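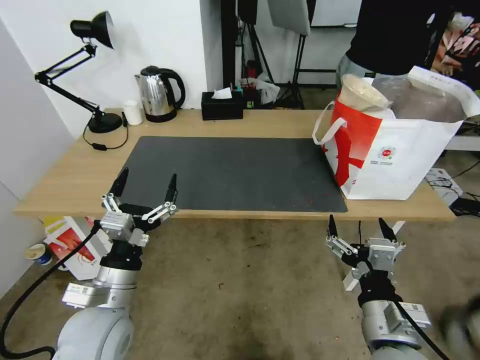

4.2 公開日における実演の手順

最終更新:11月

本節では、Kjærgaard 研究棟の公開日に行った実演の方法と、そこで得られた観察を述べる。前節の実験は、著者らだけが入室した状態で行われた。公開日の実演では、同じ双腕ロボットと同じ制御ソフトウェア Brusilix を用いたが、見学者が机の近くに立ち、質問をし、ときには作業の対象物の置き方を決めた。著者らの関心は、このような条件で遠隔操作者の動作がどのように変化するか、という点にある。

実演は公開日の午前10時に始まり、午後4時に終わった。見学者は16の組に分けられ、一組ずつ実演室に案内された。組の人数は一定ではない。家族の組もあり、Grostano 社の技術者だけの組もあった。各組の滞在時間は、説明、実演、質疑の順に使われた。ただし、最初の組では質疑が長くなり、二番目の組の説明を短くしたので、この二組の時間配分は他の組と同じではない。時間に関する分析では、この二組を除いた。

操作は Grímur Eyvindsson が担当した。操作者は隣の部屋に座り、ロボット頭部のカメラ映像を見ながら、左右の腕を動かした。実演室では Poul Hauksdóttir が説明と安全の確認を担当した。二人の間の連絡には音声通話を用いた。この音声は見学者にも聞こえるようにした。操作者が何を見て、何に迷っているかを見学者が知ることができるためである。ある見学者は、操作者の「もう少し手前です」という独り言を、自分への指示と理解して一歩下がった。その後の組では、音声は操作者の作業中の発話であることを、最初に説明するようにした。

4.2.1 作業台と対象物

作業台は明るい色の木の机であり、その上に濃い灰色のマットを敷いた。対象物は、丸い編み目の器と、白い蓋と白いストローの付いた赤いプラスチックのカップである。図2に、両方の対象物がマットの上にあるときの配置を示す。器とカップを選んだ理由は、形状の違いが大きいこと、および見学者に馴染みがあることである。工業部品を使うことも検討したが、予備的な公開では、部品の用途についての質問が多くなり、ロボットの動作についての質問が少なくなったので、採用しなかった。

マットは、対象物を置いたときの滑りを減らすために使用した。また、マットと机の明るさが異なるため、操作者は映像の中で作業範囲の境界を容易に認識できた。対象物の初期位置は、見学者が口頭で指定し、説明担当者がその位置に置いた。見学者が自分の手で置くことは認めなかった。指定できる範囲はマットの上に限定し、二つの対象物の中心の間隔は 200 mm 以上とした。間隔がこれより小さい場合、カップに近づくグリッパが器の縁に接触する可能性がある。

左右の腕の先端には、それぞれ二指のグリッパを取り付けた。一つの動作は、原則として片方の腕だけで行った。使わない腕は、指を上に向けた姿勢で机の手前に待機させた。待機姿勢を低くすることには二つの利点があった。第一に、見学者から作業面がよく見える。第二に、両腕の交差が起こらない。一方で、右腕から左腕に作業を交代するときに、腕を机の高さまで上げる時間が必要になった。この交代時間は Brusilix の記録では動作時間に含まれないが、見学者には待ち時間として感じられたと考えられる。

作業は次のように定義した。まず、操作者は赤いカップを把持し、持ち上げ、見学者が指定した別の位置に置く。次に、器の縁を把持し、カップの横に移動させる。カップが倒れた場合、または対象物がマットの外に出た場合は、失敗として記録した。器が裏返った場合の扱いは事前に決めていなかった。午前中に一度この状況が生じ、著者らは協議して失敗とした。

4.2.2 操作者の接近動作

公開日全体で 371 回の把持の試みを記録した。ここで一回の試みとは、グリッパが対象物に向かって動き始めてから、指が閉じるまで、または操作者が接近を中止するまでの動作である。一つの組の実演には複数の試みが含まれる。このうち 233 回では、最初の接近でそのまま指が閉じられた。残りの試みでは、操作者が途中で腕を止めるか、後退させるか、手首の向きを変更した。
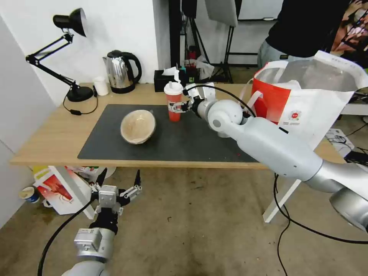
接近のやり直しは、器よりもカップに対して多かった。カップは器より高く、ストローが上に出ているので、操作者は上からの接近を避け、横から指を近づける方法を選んだ。横からの接近では、前腕の傾きが大きくなり、頭部の視点から見ると、腕の一部が作業面の一部を隠す。操作者は、指とカップの側面の間の距離を正確に読むことが難しいと報告した。彼は次のように述べている。「指が開いていることは見えます。しかし、カップのどちら側にあるかは、少し動かさないと分かりません。」

この「少し動かす」動作は、前節の実験ではほとんど観察されなかった。前節の条件では操作者が各配置を事前に知っており、それぞれの接近経路を記憶していた可能性がある。公開日では配置が毎回変わったため、操作者は小さい往復運動によって奥行きの情報を得ていたと解釈できる。往復運動は、ある見学者には機械の不安定として見えた。Hauksdóttir は途中の組から、この運動は操作者の判断によるものであると説明した。説明を加えた後の組では、故障に関する質問が減り、操作者の視界に関する質問が増えた。

器に対する動作は、異なる特徴を示した。器の縁は広い範囲で把持が可能であり、操作者は手前に近い部分を選ぶことが多かった。しかし、縁を片側から挟んで持ち上げると、器は傾く。操作者は器を高く持ち上げることをやめ、マットに近い高さで移動させるようになった。この変更は指示によるものではなく、三番目の組の途中で操作者が自発的に行った。著者らはその後の組でも同じ方法の使用を認めたので、器の移動に関するデータには、二つの方法が混在している。

4.2.3 見学者の立ち位置と中断

実演中、見学者には机の向こう側または側方に立つことを求めた。ロボットの腕が届く範囲の外に床の印を付けたが、印だけでは十分ではなかった。対象物の位置を指定するとき、見学者は言葉だけでなく手で場所を示すことを好み、自然に机に近づいた。この場合、説明担当者は操作者に停止を依頼し、見学者が元の位置に戻ってから再開を伝えた。中断のための合図は「止めます」という一語に統一した。最初は英語と日本語の両方を使っていたが、操作者が英語の合図を見学者の会話と区別できないことがあったためである。

中断の後の試みには、共通した傾向が見られた。操作者は、中断前の姿勢からそのまま接近を続けるよりも、一度腕を後退させてから新しく接近を始めることが多かった。面談によれば、停止している間に映像の細部への注意が失われ、対象物が動いていないことを確認する必要を感じたという。中断から再開までの時間の長さと、後退の大きさの間には、明確な関係は認められなかった。中断の開始時刻は説明担当者が手で記録しており、精度が低い。この点は、次回の公開では停止ボタンの信号を直接記録することで改善する予定である。

もう一つの観察は、ケーブルに関する質問の多さである。各腕には黒いケーブルが付いており、腕が動くとその曲がり方も変わる。著者らは、ケーブルが指に近づかないことを開始前に確認していたが、見学者の目にはケーブルの動きが最も不安に見えたようである。Cedine 工科学校の教員からは、ケーブルを腕の内部に通すことができないか、という質問があった。現在の構成では、グリッパを交換する作業の容易さを優先しており、外部の配線を維持している。交換の頻度は実験の段階によって異なるので、公開用の構成を別に用意することも可能である。

質疑の内容は、説明担当者のメモに基づいて、動作、視界、安全、用途の四つに分類した。音声の録音は行っていない。そのため、発言の正確な順序や、同じ見学者が複数の質問をしたかどうかは、メモからは判定できない場合がある。分類は著者のうち二名が別々に行い、一致しなかった項目は協議によって決定した。「カップを落としたらどうなりますか」という質問は、安全と動作のどちらにも入れることができたが、質問者が失敗後の手順を尋ねていたことを考慮し、動作に分類した。

なお、公開日の操作者は一名だけであり、ここに述べた接近動作の特徴が他の操作者にも見られるかどうかは確認していない。午後の後半の組では操作者の疲労も影響した可能性がある。次節では、配置を事前に知らせない条件を実験室で再現し、二名の操作者による比較を行う。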